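Station check, two-arm cell, cup handoff set
Filled in by Retno Ngau, Sep 20, 2026

1. E-stop within reach of the operator: OK
I hit it twice to be sure. Both arms stopped. Love that button.

2. Arm bases tight: OK
Quarter turn on one bolt, nothing scary.

3. Gripper screws and brackets: OK, with a note
Please use the short driver, the long one chews up the heads (ask me how I know!).

4. Backdrop hung and clamped: OK
A few wrinkles. Geum-ok Lim wants them steamed out, but I say leave them, the model should see a little mess.

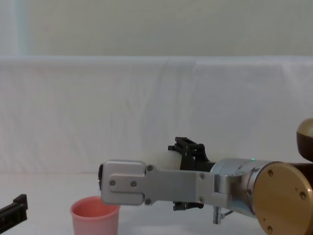 5. Cup start spot: NEEDS WORK
We've recorded 662 episodes out of the 2000 we promised Mesteck, and I went back through the last 200. In almost 9 of them the cup started too close to one arm, so the other one hardly gets a turn. Move it around more between takes, please!

6. Cables clear of the joints: OK
Swing each arm through its full range before you hit record.

7. Clocks matched on all cameras: OK
Dultetti drifted a bit back in May and I'm still grumpy over it.

8. Failed grabs labeled and kept: OK
Don't delete them, I want those too.

Open items: cup spot (me), spare driver (Geum-ok). Next check before the Rallel set starts.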